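School of Natural Sciences: Research and Teaching News

Microbiology: Shared culture collection moves to new cold storage

The School's shared collection of environmental bacteria and fungi has completed its move to the new cold storage suite on the ground floor of the Standness Building. The collection holds 1,287 strains, most of them isolated from river sediment, farm soil and coastal water by members of the School and their students. All strains are now held at minus 80 degrees, with a duplicate set of the 290 reference strains kept in liquid nitrogen in the Omon Annex.

Before the move, strains were stored in freezers belonging to individual laboratories. Labels followed several different systems, and in a number of cases the only record of where a strain had been found was a paper notebook. Staff from the Microbiology teaching laboratories spent the winter matching tubes to notebooks and entering the results in a single catalog. Each strain has been given a new collection number, and the old laboratory number has been kept as a second entry so that published work can still be traced.

During the same period, 760 strains were revived and checked for purity. Of these, 76 were found to be mixed or did not grow on the medium listed for them. The affected strains have been marked in the catalog and will not be sent out until they have been isolated again or replaced from the depositor's own stock. Depositors who have not yet replied to the message sent to them in February are asked to do so. Where no reply is received, the Collection Office will keep the material but will list it as unverified.

Requesting strains

Requests from within the School should be made through the catalog page and will normally be filled within five working days. Cultures are supplied on agar slants. Freeze-dried material is available for the reference strains only. Please state the name of the project and the room in which the culture will be handled. Requests for organisms in risk group 2 must include the number of a current risk assessment, and cultures in this group must be collected in person from the Collection Office.

Requests from outside the School are handled under the standard material transfer agreement. The text of the agreement was revised this year and older versions can no longer be accepted. Teaching use by secondary schools remains free of charge, but is limited to the list of organisms approved for that purpose.

Depositing strains

New deposits are welcome from all research groups, and graduate students are expected to deposit any strain named in a thesis before the final copy is submitted. A deposit consists of two fresh plates and the completed form. The form asks for the date and place of isolation, the growth medium and temperature, and any sequence data already held. Strains carrying introduced plasmids should be entered on the separate form — these are stored in a different freezer and are subject to yearly inspection.

Deposits are received between 9:30 a.m. and noon. Plates should not be left outside the office when it is closed.

Short course in preservation methods

The Collection Office will again offer its short course in the preservation of microbial cultures. The course covers glycerol stocks, freeze-drying, recovery of damaged material and record keeping, and includes two afternoons of practical work. It is open to graduate students and technical staff, and places are given first to those who will be depositing strains within the year. A reading list is posted with the application form. Participants must have completed the School's general laboratory safety training.

Sjöberg Studentship

Applications are invited for the Sjöberg Studentship in Environmental Microbiology, which supports one doctoral student for four years. The subject for the coming award is the survival of soil bacteria under repeated freezing and thawing, with field sites in the Lesutico uplands. Applicants should hold, or expect to hold, a good degree in microbiology or a related subject. Experience of field sampling is helpful but not required. The application should include a statement of research interests, a full transcript and the names of two referees.

Questions about the catalog, deposits or the short course should be sent to the Collection Office. Questions about the studentship should be sent to the School's Graduate Office.
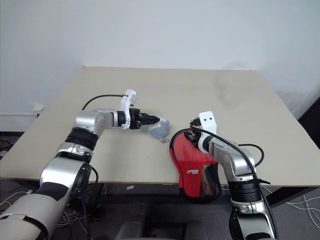
Two robotic arms at a light beige tabletop.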